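Dundville Nature Room - Animal Housing Checklist, With Comments
Updated May 30, 2018 by Lizeth Condori

Use one copy for each walk-through. Mark OK, FIX or N/A beside every line. My comments come after the items, and I got carried away in places (frogs do that to me!).

1. FROGS AND TOADS

Lids latched on all tanks: OK
Mesh free of holes or loose edges: OK
Water dish clean, no slime: FIX
Water treated before filling: OK
Soil damp, no mold: OK

Comments: The gray tree frogs are doing so well this spring. One was calling from behind the cork bark the whole time I was checking the latches, and I'm sure you could hear it down the hall! The water dish in the toad tank needs a proper scrub with hot water. No soap, please - amphibian skin soaks up whatever is left behind. The new mesh from Vamora fits the tall tank much better than the old one did.

2. FENCE LIZARDS

Basking spot temperature read and written down: OK
Cool end temperature read and written down: OK
Cord and plug in good shape: FIX
Lamp guard tight: OK
Leftover crickets removed: OK

Comments: The cord on the left lamp has a flat place where the cabinet door has been closing on it. Unplug it, swap it for the spare and move the power strip over to the other side. Both lizards were up on their rock and the male was doing push-ups at me, with that wonderful blue showing along his belly. Anyone who thinks reptiles just sit there should spend a morning in this room.

3. BOX TURTLES

Pen walls solid, no digging along the base: OK
Shade over at least half the pen: OK
Eyes clear, nose dry: OK
Shell checked for soft spots: OK
Weight written in the Cliten log: FIX

Comments: Three turtles weighed, two written down. Please fill in the log while the turtle is still on the scale, it's so easy to forget once they start walking off! The big female went straight for the strawberries and ignored her greens. Keep offering the greens first.

4. FISH

Filter running and not rattling: OK
Water at the fill line: OK
No nets shared between tanks: OK
Dead plant leaves taken out: OK

Comments: Nothing to fix. The sunfish have started fanning out a little nest in the gravel, so go easy with the siphon at that end. I could watch them all day.

5. FEEDER INSECTS

Cricket tub lid closed: OK
Egg cartons dry: FIX
Mealworm bran sifted: OK
Dead insects cleared: OK

Comments: The cartons under the water gel are soggy. Throw those out and move the gel onto a jar lid.

6. TRANSFER BINS AND HIDES

Bins free of cracks: OK
Rims smooth, nothing to catch a toe or claw: OK
Hides free of sharp edges: OK
Bins washed, rinsed and dried after use: OK
Bins labeled by animal group: FIX
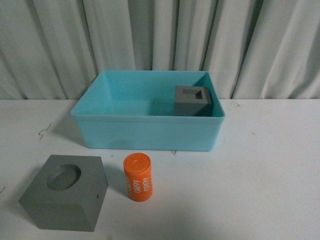
Comments: Toads, young turtles and lizards all get moved at cleaning time, and a calm move makes for a calm animal. I like an open bin with walls that flare a little and a rolled lip at the top, like the turquoise one on the white table, for short stays with someone standing right beside it. Anything that can jump or climb gets a lidded tub instead. Labels are still missing on most of our bins, so grab the paint pen. The Ogundipe room next door has a neat system of one color per animal group and I'd love to copy it.

7. PEOPLE

Hands washed before and after handling: OK
Hand-washing sign up at child height: OK
Bite and scratch sheet by the door: OK
Floor dry around the sink: OK

Comments: The last school group was terrific about washing up. One boy asked whether toads wash their hands too, and we ended up having a great talk about how they shed their skin and eat it!

STILL OPEN

Toad water dish - scrub before the evening feeding
Lizard lamp cord - swap before the lamp goes back on
Turtle weight - reweigh and log
Cricket cartons - replace
Bin labels - before the September groups start

Checked by: L. Condori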